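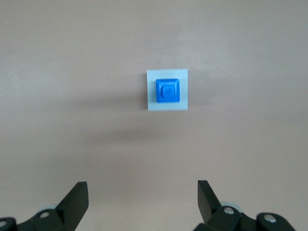

Blue square button on a pale blue pad.

Section 4: Fitting the rails and loading the quilt

Plomow tabletop quilting frame, standard width
Updated Fri 14 August
Shares 18 | Comments 3

Read this section through before you start. You will need the two end stands from Section 3, already bolted, and a clear table at least 1000 mm wide.

4.1 Fitting the rails

1. Set the end stands on the table with the ratchet wheels facing out.
2. Measure between the inside faces of the stands at the front and again at the back. Both should read 442 mm. If they differ, loosen the cross brace, square the stands and tighten it again.
3. Slide the take-up rail into the rear slots. The end marked L goes to your left.
4. Slide the backing rail into the front slots in the same way.
5. Turn each rail one full turn by hand. It should click evenly and not rub on the stand.

Note: Frames sold with the Sustico rail kit have a third rail for the top layer. It sits in the upper slots and goes in last.

Caution: Keep fingers clear of the ratchet teeth when releasing a rail. A loaded rail can spin back quickly.

4.2 Loading the quilt

1. Press the backing and trim it so the top and bottom edges are straight.
2. Mark the center of the top and bottom edges with a pin.
3. Match the bottom pin to the center mark on the backing rail leader. Pin outward to both sides, then baste.
4. Roll the backing onto the rail, smoothing from the center as you go.
5. Attach the top edge to the take-up rail leader the same way.
6. Lay the batting over the backing, then the quilt top. Baste all three layers along the top edge.
7. Tighten the take-up rail until the backing is flat but still gives when you press it from below.

Note: Do not stretch the backing drum tight. It will pull in when you take it off the frame, and the quilting lines will pucker.

4.3 Side clamps

Clip one clamp to each side of the backing only - never to the quilt top. Move the clamps each time you roll the quilt forward. Take them off overnight.

If a rail slips under load, see Section 7, Ratchet adjustment.

Filed under: Frames & Hoops, Set-up Guides, Hand Quilting

3 comments

Guest: Does the Du leader cloth fit this one? The old one on mine has frayed along the hem.

Guest: It does, but I had to hem it narrower. Bought mine at the Nurnuvside quilt fair in April.

Guest: Step 2 in 4.1 saved me. My stands were out at the back and I had been blaming the rail.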